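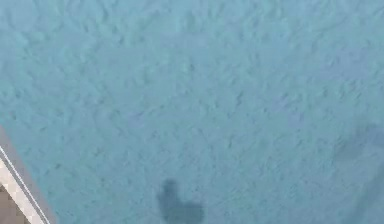

uketti-home-sim / README

가정용 로봇 구매 검토용 시뮬 데이터. 실물 사기 전에 예산부터 맞춰보려고 만듦. 급하게 씀, 오타는 나중에 고칠게요.

용도
- 팔 + 그리퍼 견적 비교 (Boltgate안 / Jenine안)
- 이동 베이스가 꼭 필요한지 판단
- 학습용 아님. 구매 결정용

구성
- 에피소드 449개, 전부 렌더링
- 에피소드당 최대 2000스텝
- 실사 없음. 실물 데이터는 장비 들어온 다음에

작업 목록
1. 표면 위 접근. 벽, 바닥 텍스쳐 바꿔가며 돌림. 그림자 켜둔 상태가 기본값
2. 바닥 쓰레기봉투. 묶은 검은 비닐봉투, 회색 바닥, 냉장고 앞쪽. 문틀 너머는 변기 있는 욕실. 고정형 팔로는 두 방 다 커버 안됨 → 베이스 견적 따로 받을것

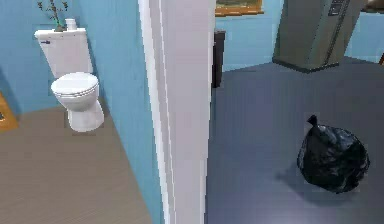

3. 문틀 통과. 폭 기준 미정, 베이스 스펙 나오면 체움

예산 메모
- 팔 2대까지. 3대는 안됨
- 그리퍼 예비 손가락은 소모품으로 잡기
- 유지보수 계약은 첫해만, 연장은 별도 결재
- GPU는 기존 서버 사용, 신규 구매 x

일정
4월 안에 견적 마감. 수요일까지 Kirstin Morrison한테 수정사항 보내주세요. 배송비 포함인지 꼭 확인.

TODO
- Dow 브랜치 병합
- 라이선스 문구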